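Drivberg open house: hand-held gripper kits and the recording service

Drivberg sells two things: a hand-held gripper kit for recording manipulation tasks, and a service that does the recording for the customer. I attended the open house in November 2022 for Heffernan, where we are comparing suppliers for a fruit packing cell. The visit took most of a day.

Birthe Bjarnason, who runs the recording side, gave the introduction. Customers who buy the kit get a pair of grippers, a charging dock, calibration targets and a license for Skikolport, the software that handles upload and review. Customers who buy the service send a task sheet and receive sorted episodes. The minimum order is 200 episodes per task. Delivery is quoted at 14 working days from approval of the task sheet.

Most recording takes place in furnished rooms. The argument is that policies trained only on a clean bench do poorly once the background changes. The task set shown to visitors was fruit handling: pick from the table, place on a plate, and the reverse. Citrus and pears are used together, as their skins and shapes put different demands on the finger pads. 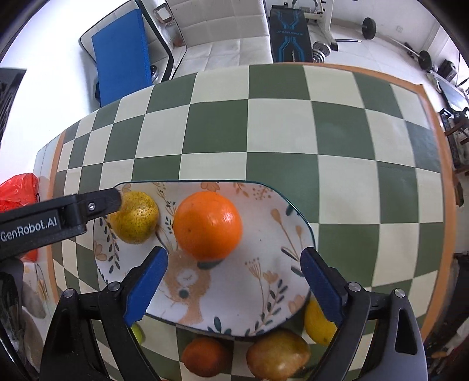 Operators work in sessions of 45 minutes with a break between. Rónán Keane, who trains them, said that grip consistency falls off in longer sessions and that the review team can see it in the rejection rate. He did not have the rate itself available. I have asked for it in writing.

Visitors were allowed to try a gripper. The trigger travel is short and the return spring is stiffer than I would like. Picking an orange was easy. A pear took me several attempts, mainly a matter of approach angle. My wrist was tired at the end of 5 minutes, though the operators use a forearm strap that I did not.

The second half of the day covered Skikolport. Episodes are listed by task, operator and room, and each can be accepted, rejected or returned with a note. Search is quick. Export to our own format needs a converter, which Drivberg will write for a fee. An add-on called Feris flags dropped objects automatically. It is still in testing and was shown from prepared data only.

Open points for our side:

Finger pad replacement interval and price.
Who owns the raw recordings under the service contract.
Whether our own crates and trays can be shipped in for recording.
Date for general release of Feris. The answer given was March, without commitment.

The kit price list was handed out on paper and is with purchasing.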